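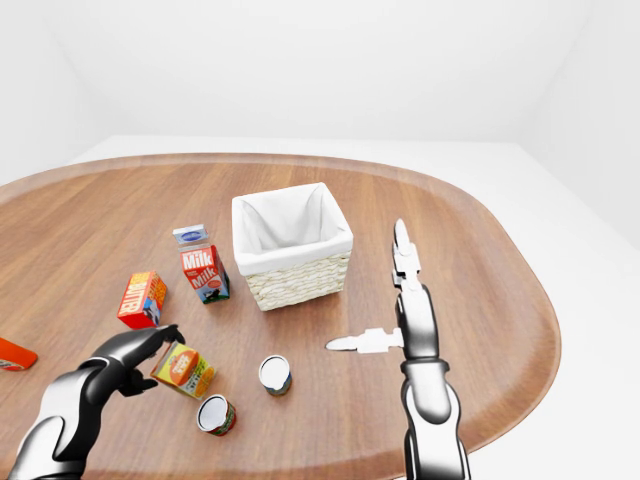 Milk carton and lined basket on the table

Small boat safety > Engine trouble offshore

guthrie52
23 Mar 2018
Took the Vutano out past Firkau Point for rockfish and the outboard died on me about 5 miles out. Fuel pump. I had the anchor down in a couple of minutes and a radio call in right after, and the harbor patrol from Sivotness had a line on us before dark. What a crew! Calm, quick, and they even asked if we'd caught anything (two, both small). I'm going again as soon as the new pump is in, and I'm buying a second radio first.

firkau_skiff
So glad you're back in! Which handheld are you looking at? Mine floats and I love it, but the battery is tired after one October season.

guthrie52
Any that floats, I think. I'd like to keep it under 200 bucks.
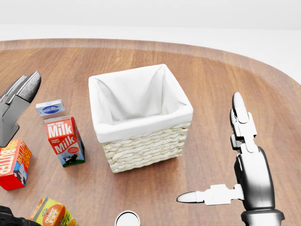

deckhand2629 replied that a second radio is nice but he'd put the money into a kicker motor, every time. A radio gets you company and a kicker gets you home.

firkau_skiff
Can't agree, sorry! On a 16 footer a kicker is a lot of weight on the transom, and if your gas is bad they both quit. Radio and a good long anchor line for me.

deckhand2629
Separate tank. Mine has its own little can and I run it every trip.

guthrie52
OK, the separate tank is a great idea and I hadn't thought of it. Still radio first. Does anyone know if the Sivotness ramp is open yet? I want to test the pump in close before I head out to the point.

firkau_skiff
Open, but go at high water, the bottom end is all weed.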